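Last touched January 23, 2023. If you pulled the data before then, please pull again, as the split files changed.

# Jollel Suturing Set

Hello, and thank you for stopping by! Jollel is a collection of demonstrations of two-armed robotic suturing on tissue, put together by the small group at Jirnitz so that a learning system can pick up the motions from people who already know them. We started it for our own use, it grew (as these things do), and by November so many folks were asking for copies that writing a proper card seemed kinder than answering the same mail over and over.

## What's inside

- 300 episodes, each one a single attempt at a stitch
- 63 of those marked `partial`, meaning the operator stopped before the knot was tied
- 4 operators, listed by letter only
- video, joint positions for both arms, jaw angle, and foot pedal state

Every episode lives in its own folder with a `notes.txt` the operator typed right after finishing. Do read a few of these before you train anything. Some are one word long and some go on for half a page, and the long ones have saved us from a good many wrong guesses.

## How an episode is gathered

The operator sits at the console and drives both arms by hand. One episode covers one stitch, from picking up the needle to the last cut, but the tissue is usually kept for several episodes in a row, so earlier stitches and bits of thread stay in view. We thought long and hard about clearing them away each time and decided against it. A policy that has only ever met clean tissue gets confused very quickly by a stray black thread, and we would much sooner it learned to cope. 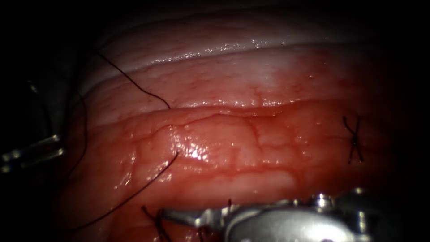
Prelberg wrote back after trying an early copy and asked whether the old knots could be labeled, since their model kept reaching for finished stitches as though they were the next job. It was a fair request, and there is now a `prior_stitches` field in each episode. It holds a plain yes or no for the moment. Positions would be lovely, and we'd be glad of help with them.

## Lighting and shine

The tissue is moist and the light is strong, so expect bright white glints in the middle of the view and dark corners around it. We have left the video just as it was recorded. If your training code brightens or crops, try it on a handful of episodes first, and look closely at the instruments near the edges, where the metal can sink into shadow.

## Splits

Use `train.txt` and `held_out.txt` as they are, please. Episodes that share a piece of tissue always stay on the same side. The first release mixed them, and our scores looked wonderful for a week until we caught it.

## Getting started

Run `scanlon fetch jollel` and then go make a cup of tea, because the download is 80 GB. Scanlon is our little loader; it checks each folder as it lands and will pick up where it left off if your connection drops.

## Known gaps

- Operator C is left-handed and has far fewer episodes than the others
- Pedal state is missing from some of the oldest folders
- No force readings at all, sorry!

Bug reports and odd findings go in the issue tracker. Please include the episode number.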